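Section 4: Lighting the upstairs room

Okay, the shelves are up and the rug is down, so now we get to my favorite part of the Stellby set-up – the lights! I did mine over two evenings in February, and I wrote these steps the way I wish I'd had them the first time through.

Before you start

Turn the power off at the breaker, not just at the wall switch. Then try the switch anyway. If anything comes on, you have the wrong breaker.

CAUTION: Don't stand on the railing side with a ladder if you have a mezzanine. Set the ladder up with its feet on the main floor, or get an electrician in (I did for two of mine, and I don't regret the bill one bit).

1. Lay the pendant parts out on a blanket. You want the shade, the cord, the ceiling cup and the little bag of screws for each lamp. The Wunetti cords come wound really tight, so unroll them the night before and let them hang over a chair.

2. Mark your spots on the ceiling with painter's tape. If your ceiling has recessed squares between the beams, try to keep each lamp inside a square. I put one too close to a beam and had to move it.

3. Cut the cords to length. Mine hang 29 inches below the ceiling, and I'd go shorter if you have tall friends. Cut one, hang it, live with it for a day, then cut the rest.

Note: You can always shorten a cord later. You can't make it longer, so go easy with those cutters!

4. Wire each lamp the way the Watkins leaflet shows, close the cup, and give the cord a gentle tug. It shouldn't slip at all.

5. Put the bulbs in. Check the label inside the shade first – mine says 60 watts maximum. I went with warm LEDs and they don't come anywhere near that.

6. Turn the breaker back on and test one light at a time, starting with the pendants and then the tube. Dome shades look best to me when you leave them all on together, and a long fluorescent tube on the same ceiling gives you a good bright light for sewing or paperwork.

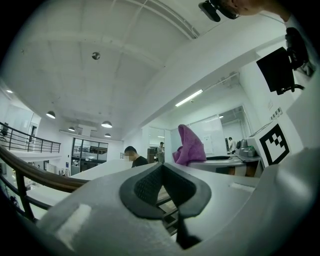
7. Walk around the whole floor with everything lit and look up from each chair. If a bulb glares at you from the couch, raise that lamp a couple of inches. I ended up fixing one this way.

Dusting and bulb changes

Wipe the shades with a dry cloth every 8 weeks or so, with the lights off and cooled down. Skip the glass spray, it left streaks on mine. For tubes, the pins need a quarter turn before they'll drop out, so hold on with both hands.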